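## 4 录制前准备与示教采集

适用:Plorudari 手持夹爪,采集端软件 Fasov。第一次用的先看完 4.1 再动手,别跳。

### 4.1 开机和标定

1. 电池装到底,听到咔一声。长按电源 3 秒,松手。
2. 打开 Fasov,新建任务。任务名只用英文和下划线,中文名导出会乱码(已知问题,还没修)。
3. 标定板立稳,正对镜头,慢慢左右转夹爪。进度条走满再停。
4. 空夹开合 5 次。软件里的开度曲线要跟手,有台阶就重来一遍。

> **注意:** 标定板别平放,反光,角点找不全。换过指垫必须重新标定,哪怕只换了一边。

### 4.2 选场地

大厅、公共区可以录,人多也行,但是先跟在场的人打招呼。不愿意入镜的,等人家走开再按录制。背景杂一点没关系,模型要的就是杂。灯管直射镜头不行,曝光会来回跳,定位跟着丢。 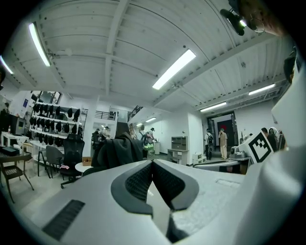
起始姿势每条尽量一致:手腕放松,指尖朝前,停一秒再动。停这一秒是给定位初始化用的,省不得。

### 4.3 录制

1. 按一下侧键,提示音响,开始。
2. 做动作。速度正常偏慢,不要甩。
3. 做完停住,再按一下,结束。
4. 失败的也留着,在 Fasov 里标 `fail`,别删。中途被打断的标 `drop`。
5. 每录一组看一眼剩余空间。一组大约 108 条,存满了不会提醒,直接断。

> **警告:** 手指不要伸进两片指垫中间。调指垫先断电。

### 4.4 常见情况

- 轨迹漂:多半是镜头对着白墙或者天花板太久。压低一点,让画面里有东西。
- 提示音响了但没文件:存储卡没插紧。拔了在插一次。
- 开度一直是 0:回 4.1 第 4 步。
- 时间戳对不上:Florkeo 同步盒没上电,或者线松了。

### 4.5 上传

当天录的当天传,走 Ponce 服务器,别用个人网盘。传完核对条数,跟本地一致才能清卡。对不上先别清,整个任务重传,系统会自已去重。

日志文件一起传,报修时要用。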